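Home > Storage > Bins and Caddies

Prindow Open Bin, Yellow-Orange

A plastic bin for keeping bottles and small supplies together on a shelf or worktable. The corners are rounded, the rim is raised and the inner walls are smooth, so spills wipe off with a damp cloth. One end is narrower than the other. There is a handle cutout in the wall at the narrow end.
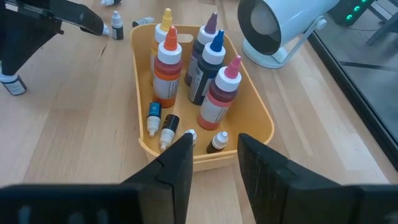 Tall squeeze bottles can stand at the back, with small dropper bottles laid down in front — colored caps make it easy to pick the right one from above. Bottles are not included.

Hand wash only. Do not put in the microwave or oven. Sold singly or in cartons of 20. For school and studio orders over 39 bins, write to Loredana Melis at the Rulenberg warehouse for a quote. Orders ship in 2 working days.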